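Speaker notes: What the episode count leaves out
Thu 28 February, Vedthorpe, afternoon session

Slide 1. Title
Say who I am, keep it short. I run data review at Nillel. My team watches the recordings before they go into training. We don't build the policy and we don't pick the robot. We get the episodes, we say which ones are worth keeping, and we get argued with.
Warn them that I'm going to be a bit of a wet blanket for the next while. Coffee is after me.

Slide 2. The number everyone liked
1226 episodes collected in simulation between November and now. That's the number that went in the newsletter.
Pause. Ask the room what they think it tells them. Take one or two answers, no more.
My answer: it tells you how long we left the thing running. It says very little about what a policy could learn from it.

Slide 3. The number after review
925 kept.
Someone will ask what was wrong with the rest. Mostly dull stuff. Gripper closes on air and the success check passes anyway. Object starts out sunk into the surface. Arm waits for ages and then does the whole task in one lurch. A person would spot any of these in seconds. Our automatic filter passed them all, and I had been told the filter was good.
Don't get drawn into filter thresholds here. There's a backup slide.

Slide 4. "But it's randomized"
This is the part I want them to remember, so slow down.
The Grarent scene set swaps rooms, props, wall colors, lights and camera tilt. Great. I was sold on it too. Then we sorted the kept episodes by what the arm had to do, ignoring what the room looked like, and got 9 kinds of motion. A lot of those were the same top-down reach with different wallpaper.
Changing the wallpaper has its uses. I just object to calling it variety and stopping there.
Likely pushback: visual variety helps with transfer. Sure, maybe. Show me the test where motion variety was held fixed and the visual part did the work. I've asked for it twice.

Slide 5. Clutter and placement
Bathroom task, objects along the top of a toilet tank. Talk over the picture, don't read it out.

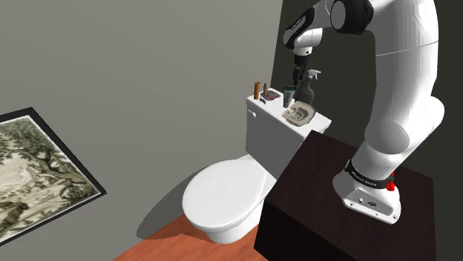

Placement is where I get grumpy. Props get dropped onto whatever flat surface the generator finds, and whether a thing can be grasped from that spot is left to luck. If a tall item stands close to a low one, the planner goes for the easy approach every time. So the hard grasps are the ones we have the fewest of, and they're also the ones people want the policy for.
We reran the Ardeleanu baseline with the 12 hardest layouts held out. It did badly on them. I don't think anyone should be shocked, but the summary chart averaged it away.

Slide 6. What I'd ask for
Report kept episodes next to collected ones, always.
Group by motion before you group by room.
Have a person watch a random handful every week, start to finish, at normal speed. Yes, it's boring.
Hold out layouts as well as objects.

Slide 7. What I don't know
Whether more simulated data of this sort helps at all past where we are now. The curve looks flat to me. Others on the project read it differently, and they may be right; we haven't run it long enough to settle it.
Questions. If the projector clock says five minutes left, skip the backup slide and go straight to them.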